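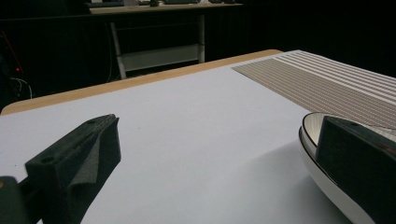 Wednesday. Heywood table settings, second day on the covered board

Started at 8:40. Lamps warmed up first, then wiped the board down with plain water and let it dry while I sorted the crockery. The Stimix stays in the cupboard until we know what it does to the stripes.

Where we left off: Heywood want one setting that works for the short lunch and for the long dinner, on the same table, with the same pieces as far as possible. Yesterday was mostly measuring. Today was laying out, clearing, laying out again, and writing down what got in the way.

Pieces in use today

Oval dish, white outside, cream inside, dark line on the rim.
Round plates, white centers, thin dark rims with the fine radiating lines.
Flatware from the gray drawer, the plain set. The one with the beaded handles is still at Grirbridge.
Napkins, the unhemmed samples. Do not wash these, they fray.
Water glasses only. Wine glasses are a separate question and I am not starting it this week.

Oval dish

Tried it crosswise at the top of the setting, lengthwise on the left, and then straight in front of the diner in place of a plate. Crosswise is the best looking and the worst to use. You reach over your own food to get to it, and the serving spoon handle ends up over the neighbor's glass whichever way you turn it.

Lengthwise on the left is fine for bread or a cold side. It needs a clear hand's width between the dish and the flatware or the fork gets knocked when the dish is lifted. I laid the fork closer and knocked it on the first lift, so that is settled.

In place of a plate it looks odd until there is food in it. With rice in it, it looked right. I would offer this to Heywood for the lunch and see what they say.

The dish wall slopes enough that wet fingers slide on it. Best hold is thumb over the rim and fingers well underneath. Passing it from one person to the next is awkward for the same reason: the receiving hand has to get under before the first hand lets go. Worth telling their floor staff in one line and leaving it at that.

Weight on the kitchen scale was written on the masking tape on the shelf, and the tape has come off. Weigh again.

Stripes

The direction matters more than I expected yesterday. When the stripes run along the table edge, the setting looks wide and calm, and a plate that is slightly out of place hardly shows. When they run straight away from the diner, every piece gets lined up against them by eye, and anything crooked is obvious from the door. The staff would end up fussing with it.

Heywood's drawing has them running away from the diner. I would change it. If they insist, the flatware has to sit on a stripe and not between two, and somebody has to check that the spacing suits the handles before they order.

Color is good. Tan, brown and white sit well with pale wood. Under the warm lamp the white goes a bit yellow and the tan gets stronger. Under the cool one everything looks gray and the food looks worse. I would leave the lamp choice to them but say which one we used.

Crumb test: toast crumbs, dry, pushed off with the side of the hand. They go where they are pushed. Sugar is a nuisance, it stays put and you feel it under the plate for the rest of the morning.

Drip test: one spoon of black tea, left for 15 minutes under an upturned glass, then blotted. There was a faint ring. Wiped with a damp cloth and I could not find it again in daylight. Repeated with tomato sauce thinned with oil. Blotting alone left a mark and the damp cloth spread it. A second wipe with a drop of dish soap took it off. This was done on the offcut, not on the board we are laying on. The offcut is on the windowsill with the spots circled in pencil. Please leave it there, I want to see what a few days of sun does.

Beet juice still to do. Gloves, and not on the good table.

Round plates

The rim pattern takes more looking after than it seems. The fine lines hold grease. A plate that looks clean from above can still have a dull patch when you tilt it to the light, and that is how guests will see it, since they sit low and to one side. Checking by tilting adds a moment to each plate. Over a full service that adds up, but I do not see a way around it short of a different plate.

Wiped the rims three ways. Paper towel leaves lint in the lines. The terry cloth is too thick to get down into them. The thin cotton glass cloth works if it is barely damp. Wipe with the lines, from the center outward, and then once around the edge. Going around first only moves the grease along.

Stacking: fine face up, squarely on top of each other. Set down off-center they rock, and the upper foot rubs on the lower rim. I heard it more than saw it, a dry little scrape. Went over both rims afterward with a fingertip and then with the loupe and found nothing, but I would not like to hear it all evening. For storage I would put a sheet between them. The thin foam that Gaserix send around their samples is right for this and we have a box of it doing nothing.

Ran the set-down test at the bench with a spare plate, lowering it by hand onto the wood, the offcut, and the felt. Wood is loud. Felt is silent and looks like a school desk. The offcut is in between, more of a knock than a clatter, and that seems acceptable for a dining room with people talking in it.

Clearing

Pulled everything off and timed the reset alone, no rushing. First go took longer than I would like to write down, mainly walking back for the napkin. Second go, with the pieces staged on the side table in the order they get used, I was under 5 minutes for the whole setting including the wipe. Order that worked:

1. Glass off first, always.
2. Flatware onto the plate, handles the same way.
3. Oval dish out by itself, two hands.
4. Plates together, lifted straight up and not dragged toward you.
5. Napkin, then crumbs, then the cloth.

Step 4 is the one that people will skip. Dragging is quicker and everybody does it. On the stripes the foot of the plate catches very slightly, and the same patch gets it every time, right where the diner sits. I dragged a plate back and forth 30 times on the offcut, same path, same plate. No mark in the color. There is a slightly shinier track if you get your eye down level with it. Thirty passes is nothing in a restaurant, so this wants doing properly. Almost 500 would be closer to a few months of lunches at one seat. Will set up a guide strip so the path stays straight and do it in batches with the radio on.

Lifting needs a free edge to get hold of. With the plate flat on the table there is very little room for fingers under the rim. People tip it up on the far side first and then slide a hand in. That is a natural enough movement and I did it without thinking, but with two plates together the upper one wants to slide as soon as the angle gets steep. Hold the pair at the rim, where you have both edges in the one grip, and keep them low until the other hand is there. 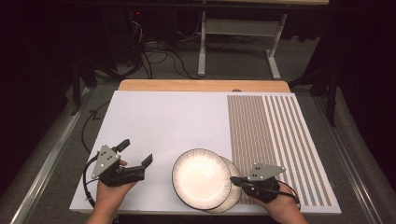
Pauline Haworth would drop the second plate from the lunch setting altogether. Her argument is that it is there for looks, it comes off before any food reaches it, and it doubles the chance of the scrape I noted above. She would keep it for the dinner, where there is a starter to put on it. She also thinks I am wrong about the stripes running away from the diner. In her view the staff will line things up no matter which direction they go, and at least that way they have something to line up with. We laid it both ways after lunch and did not agree. Both versions go to Heywood, with her note and mine.

I do agree about the plate. Changed the lunch list.

Afternoon

Laid the lunch setting with the single plate. More room straight away, and the glass can come in closer. The napkin can go on the left under the fork or on the plate. On the plate it hides the rim, and that is the nicest part of it, so left.

Tried a narrower spacing for a shared table, elbows in. It works for sitting but not for serving from the left with the oval dish. If they want shared tables at lunch then the dish goes in the middle and people help themselves. That changes how many spoons they need. Add to the questions.

Wiped down at the end with water, then soap and water, then water. Dried with the glass cloth. One corner of the covering on the offcut has begun to lift where I kept starting the cloth. Pressed it back and put the heavy book on it overnight. If it is up again in the morning I will ask the supplier which adhesive they used before sticking it down with whatever is in the drawer.

Stimix on the back of the offcut, one small patch, 4:10 p.m. Check first thing.

Questions for Heywood

Stripes along the edge or away from the diner, see both notes.
Are lunch tables shared or not?
Who washes up, and is it a machine with a rinse aid? The rim lines will show it either way.
Do they have shelf height for sheets between plates?
Is the cream inside of the oval dish meant to match anything? It does not match the plates and is noticeable when they sit side by side. I do not mind it.

To do

Weigh the oval dish and write it in the book this time.
Beet juice.
Guide strip for the drag test.
Get the beaded flatware back from Grirbridge.
Move the Gaserix foam to the plate shelf.
More glass cloths. The blue-edged ones, the others shed.

Finished 5:20. Crockery washed and on the rack, the napkins are folded in the top drawer, lamps off.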